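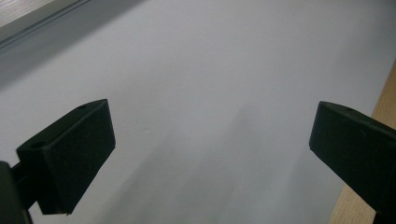 Hastgate kitchen, progress report for July

Hello Brian,

We're further on than I dared hope last month! The new worktops are in (the pale ones, after all that back and forth over samples) and the Tranura fitters come back for the sink next. Of your £925 we've spent £500 on the worktops and fitting, and I've put £30 towards sealant and a decent set of scrapers – receipts are in the blue folder.

The tidying has been slower. I did both tall cupboards with the door propped open and the radio on, and found 20 jam jars with no lids, which I've kept for now in case the Tastbridge lunch group wants them. The drawers are still a muddle, I'm afraid.

Still to do: shelf paper, labels, and the tiles behind the cooker. Could you let me know whether the rest of the money can go on tiles? Hiebert will hold their price until the end of the month.

Sandamali Uddin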